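Fillari 厨房整理数据 说明

维护人:Loukia Sfakianakis,Mathis Jacquet(Zakstead)
版本:十月版

这份数据是为了回答一个比较小的问题:机器现在能不能做厨房里的杂活。我们只选桌面上的工作,例如收餐具、摆放小物、把东西移到板上。洗碗和擦桌不在范围里。

内容

共有391段双臂遥操作记录,分为21个任务。其中208段由操作员标为“完成”,其余的标为“部分完成”或“放弃”。失败的记录我们没有删除,请在训练之前自己决定是否使用。

每段包括固定相机的视频、两条手臂的关节角度、夹爪开合值,以及一句任务文字。任务文字先用英语写,再译成中文,有的句子不太自然,请见谅。
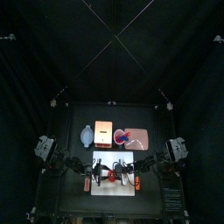
图1 双臂工作台。两个夹爪位于白色板上方,远侧排列着厨房类小物。

工作台四周用黑色布围住,目的是减少外面光线的变化。因此,用这份数据训练的模型,在普通家庭的厨房里可能表现不好。我们在 Prosov 的员工厨房试过9次,窗边的反光使模型经常找错杯子的位置。

目前的看法

拿起一个形状固定的物体,再放到指定的地方,已经比较可靠。两只手需要互相配合的动作还很慢,人几秒钟做完的事,手臂常常要停下来重新对准。软的东西,例如绳子和布,结果最不稳定。Mathis 认为主要是夹爪没有触觉,Loukia 认为是记录太少,这一点我们还没有一致的意见。

所以,如果您想知道机器能不能替人收拾厨房,我们的回答是还不能。它能做其中的几步,旁边需要有人看着。

已知问题

- 夹爪常常挡住正在操作的小物体,只用一个相机时请特别注意。
- Lehner 录制的部分,关节数据比视频稍晚,读取时请打开 align 选项。
- “部分完成”的标准在中途改过一次,旧的标签还没有全部更新。

使用

可以用于研究和教学。商业使用请先写信给 Zakstead。发现标签错误时,请在问题页写明段号和任务名,我们会在下一版改正。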